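Spent the afternoon on the old Dell workstation Dindo Tagle passed along. Going back to bare sockets before deciding what stays.

Order of work: power cord out, side panel off, case flat on the bench. Cooler and processor next, then memory. Parts go in the gray tray, one pocket each.

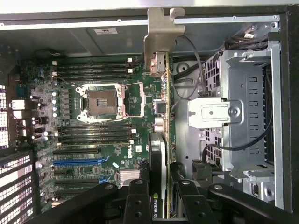
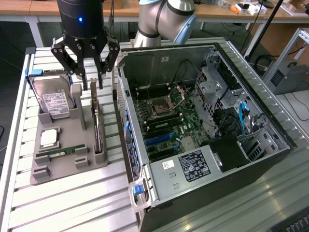 Socket open, green board, blue expansion slots.

Eight memory slots in two banks of four. I fill them in matched pairs, following the diagram in the service manual — mixed sizes cost me an evening in June.

Old thermal paste comes off with isopropyl and a lint-free cloth. Keep both well away from the socket contacts.

Budget for the rebuild is 100 dollars, most of it for a new drive. Ga-eun Won gets the machine when it boots.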